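# Chapter 4: Flexural Behaviour of Thin Strips

## 4.1 Scope

Chapters 2 and 3 treated members whose cross-section keeps its shape under load. The present chapter deals with strips: bodies in which the length greatly exceeds the width, and the width greatly exceeds the thickness. Gaskets, edge seals, conveyor skirting and roof flashing all fall within this class. Only elastic behaviour is considered. Creep and permanent set are deferred to Chapter 7.

A strip is characterized by its length *L*, width *b* and thickness *t*. The thin-strip relations below apply where *b/t* is at least 50 and *L/t* is at least 1,000. Outside these limits the shear terms neglected in Section 4.3 must be restored.

## 4.2 Bending stiffness and self-weight

For a strip of modulus *E* and Poisson's ratio *ν*, the bending stiffness per unit width is

*D* = *Et*³ / 12(1 − *ν*²)

Stiffness varies with the cube of thickness, while weight varies only with the first power. Halving the thickness of a rubber strip therefore reduces its stiffness by a factor of eight and its weight by a factor of two. The ratio of the two quantities defines the bending length,

*c* = (*D/w*)^(1/3)

where *w* is the weight per unit area. A strip whose free length is much greater than *c* hangs nearly straight from its support, and curvature is confined to the region close to the point of restraint. A strip shorter than *c* projects from its support with little droop. 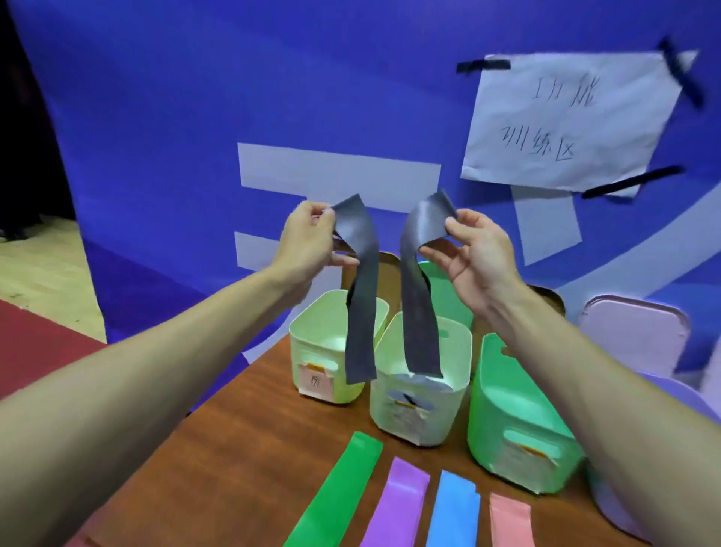 The bending length is usually measured by the cantilever method. The specimen is advanced over a horizontal edge until its tip meets a plane inclined at a fixed angle, and the overhang is recorded. Both faces are tested and both results reported, as calendered sheet seldom gives the same value on each. Specimens are conditioned overnight at the test temperature and laid flat. Material stored on a roll retains curvature that will bias the reading.

## 4.3 Transverse curvature

Longitudinal bending induces a secondary curvature of opposite sign across the width. In a narrow beam this anticlastic curvature develops freely. In a wide strip it is suppressed over the central portion and appears only near the edges. The governing parameter is

*β* = *b*² / *Rt*

where *R* is the longitudinal radius. The factor (1 − *ν*²) in the expression for *D* assumes full suppression and is appropriate for *β* above 100. At small *β* the factor is omitted.

**Worked case 4.1.** A seal has *t* = 1 mm and *b* = 50 mm, and is bent to *R* = 400 mm. Then *β* = 2500/400 = 6.25, and neither limit applies. The intermediate correction is read from Table 4.2.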